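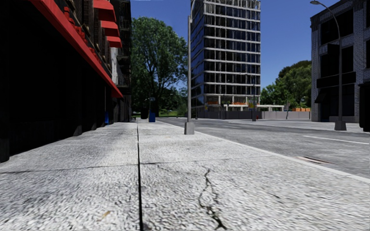
The sidewalk beside a building with a long red canopy.

The box under the desk

When our office in Jummont moved to a new floor, the internet provider left us one gray box with 2 lights on it and a sheet of paper in very small print. The box was an optical network terminal, usually called an ONT. For some weeks I called it a modem, and the technician from Dutura corrected me each time, very politely.

A modem changes a signal so it can travel on a phone line or a TV cable. An ONT receives light from a glass fiber and gives you Ethernet on the other side. You plug your router into it with a normal patch cable. If you plug a laptop in directly, it may work or it may not, depending on whether the provider has locked the port to one device address.

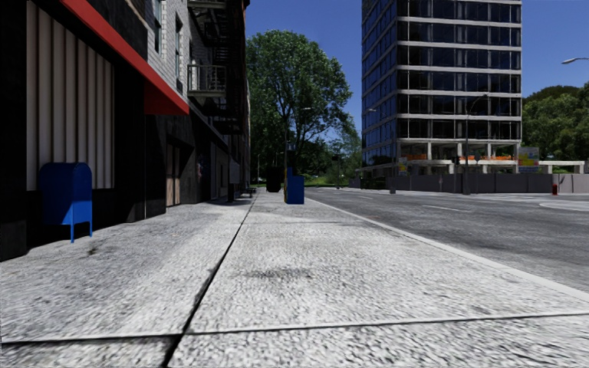
The fiber itself enters most city buildings below the ground, through a duct which comes up in the basement. You cannot judge from outside what kind of line a house has. A street can have a wide concrete sidewalk, a raised curb and a red awning over the storefront, and the tenants may still be on copper from thirty years ago. It is better to ask the landlord for the name of the network owner, and then to ask the owner.

We tested our line for one month. On a cable from the router, the download speed was 836 megabits per second. On wireless, in the meeting room, it was 393. The provider, Lumovska, told us both numbers were normal, and I think this is true, but the contract speaks only about the first one.

The bend of the fiber is the thing I would check first. Our thin white cable was pressed behind a cabinet, and the connection dropped every afternoon when somebody opened the drawer. The technician moved the cabinet and put the cable in a wide loop on the wall. He also replaced the plug, a green Haddad connector with an angled end. A blue one has a flat end, and the two should never be joined.

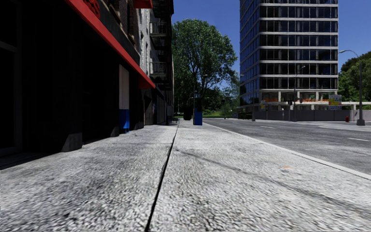 Building fronts and pale concrete along the block.

Keep the dust cap of the connector in a drawer. We lost ours, and a new one took two visits to get.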